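Getting a robot to fold towels – our visit to Pernidcombe

Robots are good at boring jobs. Same bolt, same hole, all day long. But a towel? Hard! A towel is floppy, never the same shape twice. So how do you teach a robot to handle one?

At the Lolter open day in July we found out. People show it first, using hand-held grippers – squeeze and the two fingers close. Our guide, Getachew Endale, let us have a go. 6 of us, 2 goes each. Harder than it looks!!

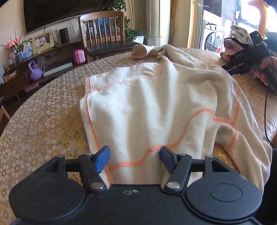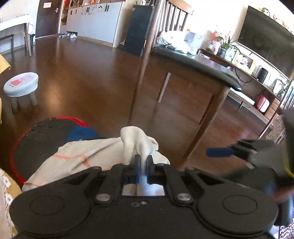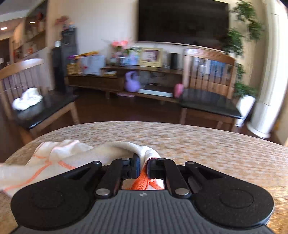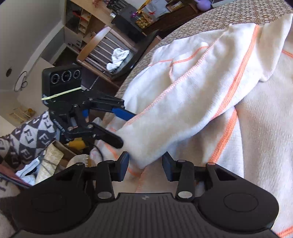
Every go gets saved, even the rubbish ones. They have 2547 so far. A computer then looks thru the lot and learns things like where to pinch and when to let go. Bit like you learning to tie your laces by watching a grown up, only with a LOT more watching.

**Try it at home:** fold a tea towel using just one finger and thumb on each hand. No cheating, no using your tummy. My best was 39 seconds and it was a wonky fold. Getachew was much quiker.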